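Filed under: Diary / Pens & Paper

I finally did the pens today! All of them, the whole drawer plus the two shoeboxes from the move, and I had the best afternoon I've had since July. I put the radio on, made a pot of the Plestent tea and tested every single marker on the back of an old Latov calendar. 74 survivors, would you believe it – and a bag of dead ones so heavy I had to carry it down in both arms.

I'd forgotten how much I love felt tips. The brown and gold shades especially, the ones I always ran out of first when I was drawing leaves. They go on so warm, and then you put a second layer over the top and it turns into something like toast. I filled a whole page with nothing but that, little strokes all in one direction, and the tea went cold.
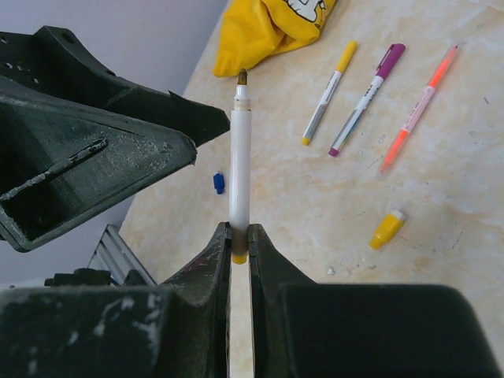
My rule for caps is simple and I'm sticking to it this time. If a cap comes off, it goes straight on the back end of the pen or it stays in my hand. A stray blue cap has a way of traveling, and I've found them in coat pockets, in the bread bin, once in a boot. White barrels show every scuff too, but I've decided I like that. It means they've been used!

The good ones are now in the Drosgate tin, sorted from light to dark, with the browns at the front where I can get at them. I still want that big pad from Panganiban, the 300 sheet one, and I've got just the shelf for it. Tomorrow the pencils – there are so many pencils. I might start before breakfast if I wake up early enough, and I want to try the toast color on the thick gray paper while it's still out.

We use cookies to remember your preferences. Accept | Manage settings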